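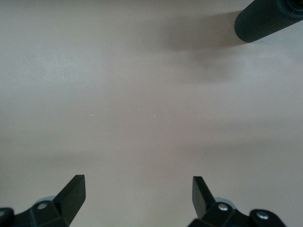 How long should the Fetach 22 warm up before the first tray of fruit goes in?

Run it empty at the drying temperature for 40 minutes. The heater reaches its set point sooner than that, but the cabinet walls and the tray rails need the full period.

4. Drying Fruit and Vegetables

4.1 Before you start

The dryer must stand level, with its back at least a hand's width from the wall. Do not run it on an extension cord shared with another heating appliance. First-time assembly, including the rail screws and the door gasket, is covered in section 2.

Wash all trays in warm soapy water and let them dry. Trays go in with the raised lip toward the door.

4.2 Preparing the food

1. Wash, peel and core the fruit as needed. Cut out bruised spots.
2. Slice to an even thickness. Slices from the same batch should finish together; thick and thin pieces on one tray will not.
3. Treat apples, pears and peaches with a lemon juice dip if you want to keep the color light. Drain well.
4. Blanch green beans, carrots and corn before drying. Onions, peppers and herbs go in raw.
5. Lay the pieces in a single layer. Edges may touch but must not overlap.

Note: Blueberries, grapes and cranberries have a waxy skin. Dip them in boiling water until the skins crack, then chill and drain, or they will dry very slowly.

4.3 Running a batch

1. After warm-up, load the trays from the bottom up. Close the door until the latch clicks.
2. Set the temperature from the chart inside the door.
3. Set the timer. The timer shuts off the heater and leaves the fan running for a short cooling period.
4. Halfway through, swap the top and bottom trays and turn each tray front to back.
5. Check a few pieces near the end of the listed time. Let them cool before judging; warm fruit feels softer than it is.

Caution: The rails and the inner door panel stay hot after the timer ends. Use dry oven mitts.

Caution: Do not line the trays with foil or wax paper. Blocked airflow trips the thermal cutout. If the cutout trips, unplug the dryer, let it cool completely, clear the trays and press the reset button under the rear cover flap.

4.4 Conditioning and storage

Fruit leaves the dryer with uneven moisture. Pack it in glass jars, two-thirds full, and seal. Shake the jars once a day for a week. If drops form on the glass, return the batch to the dryer. Vegetables do not need this step, but they must be brittle before they are packed.

Store sealed jars in a cool, dark cupboard. Label each jar with the contents and the date.

Note: The fan filter should be changed after 300 hours of use – sooner if you dry a lot of herbs. The replacement is the Sorensen flat filter, sold in pairs. See section 6 for removal.

Section 4 revised 25 Mar 2026 by Hedvika Kováčik. Replaces the October printing, in which steps 3 and 4 of 4.3 were reversed.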